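Trekberg Community Television
Minutes of the Program Board, June 11, 2019

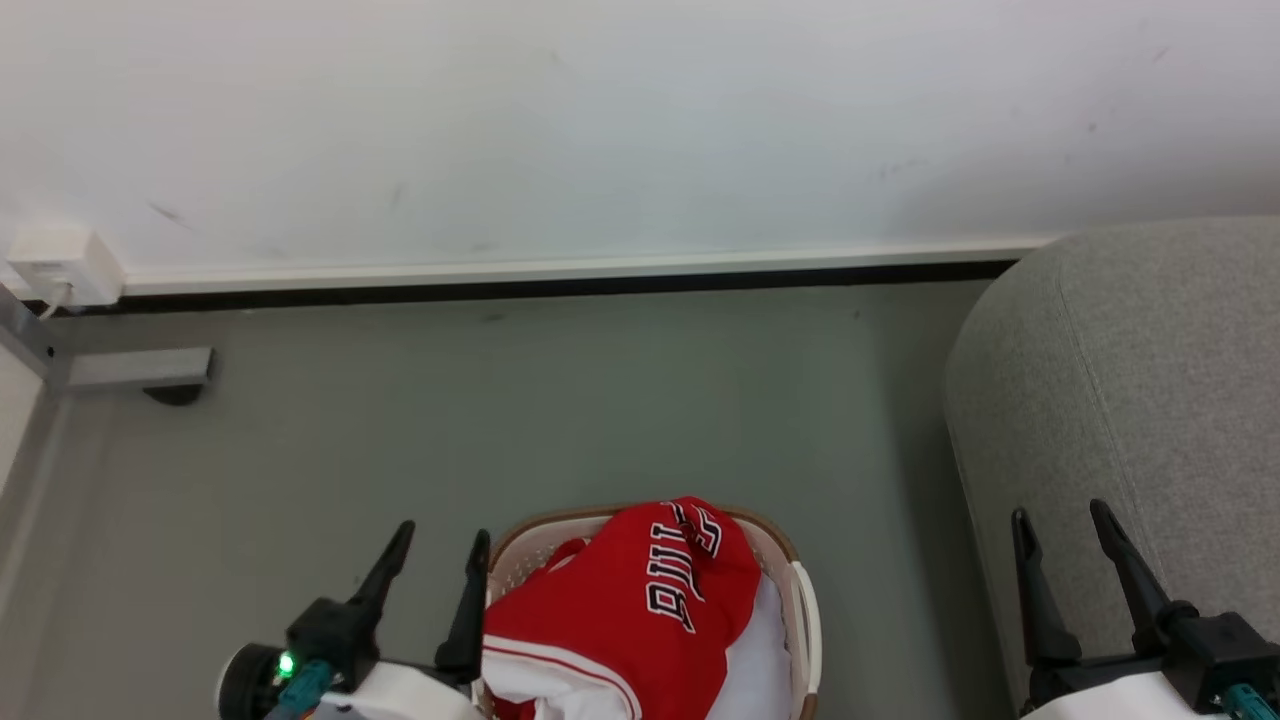

Held in the second-floor meeting room, Stastotton. The chair opened the meeting at 2 p.m. A quorum was present. Apologies were received from the legal adviser.

1. Minutes of the previous meeting

Approved with one correction. Under item 6, "presenter contract" should read "presenter contracts." The chair signed the corrected copy.

2. Matters arising

2.1 Captioning. The supplier has delivered the revised caption files for the spring talk series. The technical manager confirmed that the timing errors in the second episode have been fixed. Closed.

2.2 Archive tapes. Transfer of the older studio interviews is still on hold pending a reply from the rights holder. Carried forward.

3. Evening talk show: change of presenter

3.1 The head of programs reported that the current presenter of the evening talk show has given notice and will leave at the end of the present run. The notice period is 8 weeks under the contract. The presenter has agreed to record a short handover segment with the successor, subject to scheduling.

3.2 The board discussed whether to appoint a single successor or to use guest presenters for the first part of the next run. The head of programs preferred a single appointment, on the grounds that guest bookings take up producer time and the research staff would need to prepare a separate brief for each presenter. Two members asked that guest presenters be kept as a fallback.

3.3 One member asked whether the age of candidates had been raised in early discussions with the sponsor. The head of programs stated that it had, that the sponsor had been told it would not be a selection factor, and that the sponsor had accepted this in writing. The board asked that the letter be placed on file.

3.4 Resolved: that a single successor be sought by open audition, with guest presenters to be used only if no appointment is made before the run begins.

Action: head of programs to circulate the audition notice and scoring sheet.

4. Documentary: "Nudness"

4.1 The board received the producer's report on "Nudness," the one-hour film on life-drawing models and the stage performers who took up the work between engagements. The rough cut has been viewed by the head of programs and the technical manager.

4.2 The title was queried. The producer's report states that the spelling is deliberate and is taken from a misprinted theater handbill shown in the film. Listings services have twice corrected it to "Nudeness" in draft schedules. The board agreed to keep the title as submitted and to send a spelling note with all listings copy.

4.3 Scheduling. The legal adviser's written comments recommend a late slot and a content notice before the opening titles. Agreed. The film will be shown in July, subject to receipt of signed releases. Releases from 4 contributors are outstanding.

4.4 Resolved: that no trailer be aired until all releases are held.

Action: producer to obtain releases; presentation desk to draft the content notice.

5. Kolář retrospective

5.1 The proposal is for a season of studio dramas from the Kolář collection, introduced by former cast members where available. The collection holds 25 recordings suitable for broadcast.

5.2 The technical manager reported uneven sound levels on the earlier recordings. Correction can be done in house. Picture restoration cannot, and no quotation has been obtained.

5.3 One member questioned the value of cast introductions, noting that similar segments in the last drama season ran over length and had to be re-edited. The head of programs proposed a fixed limit of 2 minutes each. Agreed.

5.4 Decision on the full season deferred until a restoration quotation is received.

Action: technical manager.

6. Viewer correspondence

The summary was noted. Most letters concerned the later start time of the evening talk show. One complaint about background music under interviews was upheld, and the sound desk has been informed.

7. Any other business

The press office asked that inquiries about the departing presenter be referred to it until the announcement is released. Agreed.

The meeting closed at 4 p.m. The date of the next meeting will be circulated by the secretary.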